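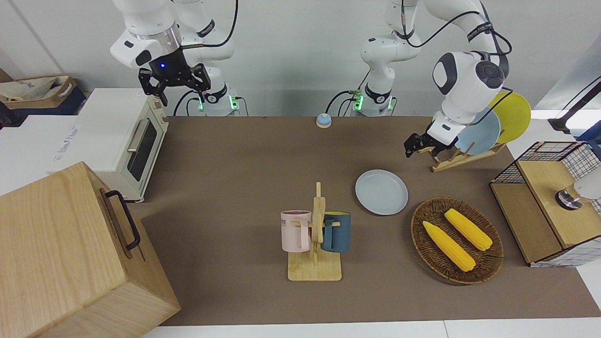

Flelix Cleltby Rolling Trial Case

$883
In stock. Ships from Dikness.
Colors: Black, Darker Black, Oxblood

The Cleltby carries paper into a courtroom. We realize paper was supposed to have gone away by now. If you practice in one of the places where it did, congratulations, and please have a look at our tablet sleeves. Everyone else will be wanting a case that holds seven full-size binders, rolls in a straight line and opens without sounding like a pistol.

Liesbeth Geerts spent most of her career as a trial paralegal before she began drawing luggage. She designed the Cleltby after a cardboard banker's box gave way under her arm on the stairs of a county courthouse, during a contested estate, in front of both halves of the family. The exhibits were back in order by lunch. The box was retired.

What it holds

Seven 2-inch binders, spines up, with room along one side for a legal pad and a rule book. You can get eight in if you lean on the lid. Please don't lean on the lid.

The main compartment opens from the top, so you can work out of it while seated at counsel table without laying the thing flat across the aisle and making the bailiff step over you. The lid folds back and stays back. We tested this at some length, having all owned cases that waited for cross-examination to close themselves on somebody's hand.

There's a front pocket for the papers you will be asked for first and a back pocket for the ones you hope don't come up. Both take legal-size sheets unfolded. The inside of the lid has a clear sleeve for a witness list or exhibit index. It faces you when the case is open, so do think about who is sitting behind you.

Wheels

The wheels are by Mészáros, and they are most of the reason the Cleltby costs what it does. They're soft, wide and very quiet on marble, terrazzo and that speckled tile every traffic court seems to have bought on the same day. On carpet they are silent. On cobblestones they sound like wheels on cobblestones - there's a limit to what anyone can do.

Each wheel comes off with the hex key in the front pocket. Replacements are sold singly, on the theory that you'll hit the curb on your favorite side.

Stairs

Old courthouses have them, usually out front, usually in the rain. The Cleltby has two hard runners down its back, so it can be pulled up a flight without chewing through the fabric. Liesbeth took a loaded one up and down the 151 steps behind our workshop in September, and reports that the case was fine. She was less forthcoming about herself.

If there is an elevator, we recommend it.

Security screening

Everything metal on the Cleltby is where a screener expects to find metal: handle tubes, axle, hinge, latches. There are no decorative studs and no hidden compartment. Customers do ask for a hidden compartment. We'd gently suggest that a bag going through a courthouse X-ray machine is a poor place to have one.

The latches take a small padlock (not included). Officers may ask you to open it, so try to remember which coat the key is in.

Noise

The latches are lined and close with a soft thud. There is no hook-and-loop tape anywhere on the product. Liesbeth feels strongly about this, having once heard a closing argument stopped cold by an associate looking for a pen.

Specifications

Capacity: seven 2-inch binders
Shell: coated nylon over a rigid board frame
Lining: pale gray, so you can find the paper clip
Handle: telescoping, two heights, aluminum
Wheels: Mészáros soft tread, removable
Pockets: two outside, one clear sleeve in lid
Weight empty: less than you fear
Weight full: entirely your doing

The shipping label gives the empty weight to the ounce, and we'll gladly read it to you over the phone. We left it off this page when it turned out each of our three scales had its own opinion.

In the box

One Cleltby case
One hex key
One rain cover, folded in a way you will never manage again
One card with care instructions

Care

Wipe with a damp cloth. Coffee comes off the shell if you get to it the same day and joins the lining permanently if you don't. Store it upright and empty between trials. A case left packed since the last appeal will keep the shape of its binders for a while.

Do not sit on it in the hallway. We know how long the hallway can be.

Customer questions

Will it fit in an overhead bin?
Empty, on most large planes, yes. Full, you won't want to lift it up there, and the person in the aisle seat won't want you to either.

Can I have my initials on it?
Yes, up to three letters, next to the handle. Firm logos are possible on larger orders. We can't return a case once it's lettered, so settle any pending partnership disputes first.

Does it come in tan?
It did. Tan showed everything.

I'm representing myself. Is this too much case?
Probably. The smaller Flelix tote takes two binders and costs a good deal less. A lawyer would be a better use of the difference, though we don't sell those.

Warranty and returns

The frame, handle and latches are covered for seven years. Wheels are covered for two. Return an unused case within a month and we'll refund the price and pay the postage. Used cases come back for repair at our Dikness workshop, and most go home within a couple of weeks. Please empty them first. We have been sent other people's depositions more than once and would rather not know.

Page last updated Tuesday, November 8, 2022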